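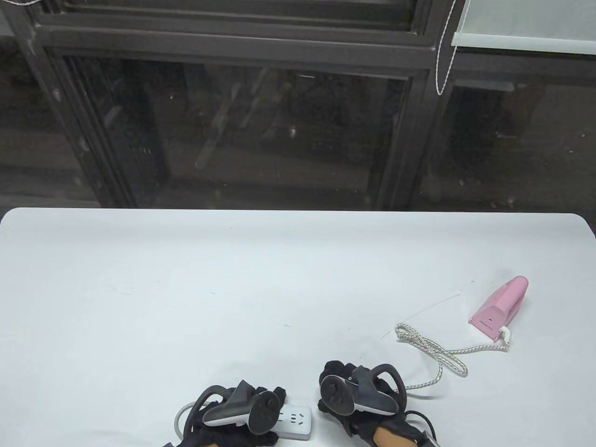

14 Aug 2019. The arm did it again this morning, and this time I was the one on the controllers, so I can at least write down what I felt and what I saw without getting it from somebody else. We were on the cord job, which is the one I like least. The pink iron was standing up toward the right side of the table and its cord was all over the place, out in a wide loop to the left and back on itself in a tangle before it came down near my right hand. The power strip was by my left. The whole task is to get the cord straightened out and the plug over to the strip, and a person would do it in a few seconds while thinking about lunch.

I did the usual start. Gloves on, controllers in hand, hold still, wait for the tone, squeeze both grips, move a little to check the arms follow. They followed. I did 7 runs with nothing to report except one dropped cord, which was my fault for closing too early.

On the eighth I had the cord in the right gripper and was drawing it slowly toward me. I felt it catch. It had gone tight somewhere in the tangle. I let go of the grip button, which is supposed to freeze the arm where it is. The left one froze. The right one kept coming for what felt like a full second and then dropped hard, maybe a hand's width, and stopped on the tabletop with a bang. The iron went over. I had my hand off the button the whole time. I am writing that down in so many words because I know I will be asked.

Kumudini hit the red stop from the desk. She said afterward that she had it pressed before the bang, and I think she is right, because the lights on the base had already changed when I looked up. So the stop works, but it is not quick enough to depend on if somebody's fingers are under there.

The iron was not plugged in. It never is at that stage, but I checked anyway. It has a chip on the tip now. The tabletop has a new dent to go with the scratches.

Seung-woo pulled the log. The right controller lost tracking for 947 milliseconds. During that time the arm went on with the last speed it had been given, and when tracking came back it jumped to where it thought my hand was. The release of the button was in the log too, at the right time, but it was sitting in the queue behind the missing positions and did not get read until after. He showed me the line. It was a relief to see it, I will admit. Last month when it happened to Kavinda there was no log saved and it went down as operator error, and he took that quietly, but he took it hard too. I texted him at noon and told him. He wrote back "good" and then a minute later "are you ok."

There are two ideas about why the tracking drops. Seung-woo thinks it is the big window. The glass is nearly black from our side and it throws back reflections, and the headset may be picking up things in it that are not where they seem to be. There is even a small green light that shows in the middle pane. The blind on the right was rolled all the way up, as it always is. Hashini thinks it is the controllers, because this pair came back from Ultach in the spring after a repair and the trouble started after that. I don't see why it couldn't be both. Neither one explains why the arm carries on by itself when it has stopped hearing from me, and that is the part I care about.

I said so in the meeting. Hashini agreed. The man on the phone from Cadine said the hold time was set long on purpose so that short dropouts would not ruin a run, and that it had been 57 milliseconds in the first version and people had complained about the jerking. I was one of the people who complained. I had forgotten that.

What we settled on: the hold goes back down to the old number tonight, and we live with the jerking. The release button gets its own line so it does not wait behind anything. Nobody reaches onto the table until Kumudini calls it clear out loud. No more work with the iron until all that has been tested with the foam blocks. Seung-woo wants to hang a sheet over the glass and do 38 runs with it and the same without, and see if there is a difference. I offered to drive them.

Wrote up the report before I left and put Kavinda's incident in it as well, with a request that his be changed. Signed it Trudy Costigan, full name, since the last one I did came back for having only initials.

My right wrist is a little sore. I think I pulled back when it dropped and twisted it on nothing at all. Put ice on it and had soup. Need to bring the other gloves tomorrow, these ones bunch up at the fingers.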